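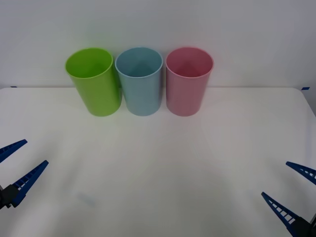 Slide 2: The cup claim

Green, blue, pink. Plastic, one shape, three colors. The Matirby catalog calls a set like this "a complete drinks solution for the shared kitchen." Pause there. It's cups.

The pitch goes: give each person a color, and the washing up shrinks. I'd like that to be true. I have sat through it twice, once from Horia and once from Ornorier, and neither one showed me a sink.

Slide 3: The numbers they use

Ornorier says 2479 cups handed out across 936 offices. Do the division out loud. That comes to fewer than 3 per office. Who is drinking out of the rest? Mugs from home, I'd bet.

Ask the room: hands up if you have a color at work. Now keep your hand up if you used it on Thursday. (Wait. Don't fill the silence.)

Slide 4: Where color coding might help

Small kids. Snack time, same seat, same cup. I'll give them that one. Even so, two kids will want pink and you are back where you started.

Bathroom cups at home, maybe. Skip this if we're running late.

Slide 5: What I'd want to see

One month of dirty dishes before, one month after, same kitchen. Jayawardena offered to run it with 800 cups. Far too many. Try it with a dozen and a notepad first.

Also ask where they get stored. Go back to slide 2: a row of cups uses up the back of a table pretty fast.

Questions. If somebody brings up glass, say next session.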